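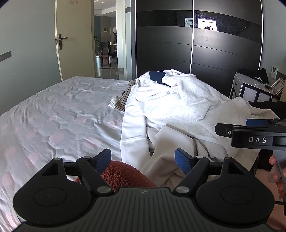 Two hand-held grippers over a bed of mostly white clothing, Mallton.

Vira collects its training examples in lived-in bedrooms. A person carries one gripper in each hand, and a camera on the tool records what the fingers approach. No robot is present. The learning system gets the video and the finger opening, matched in time.

Laundry is the hardest of the 6 task groups. Cloth has no fixed shape, and a white sleeve against a pale sheet gives the model very little edge to work with. Conard, which trains on the recordings, asked for piles left as found.

A session yields some 20 usable examples. Each begins with the fingers open and empty. Recordings in which a cable crosses the pads are discarded. The Mallton set now holds 800 examples, and Conard plans to train on it in March, with 2 homes held back for testing.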